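Section 4. First grip check, hand-held pair
Zastomon build notes, kept by Agnes Mowat 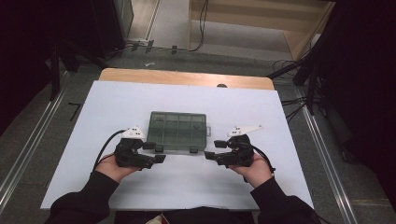
Do I need to recalibrate after every cable swap?
Only if the zero reading has moved. The Lutalent sheet says always, and I don't believe it.

1. Open both grippers fully.
2. Close each one slowly, 3 times.
3. Write down the zero reading – don't trust the green light.

Caution: keep fingers clear of the pads.

Note: Renji gets by with 2 closes. I've yet to see his numbers.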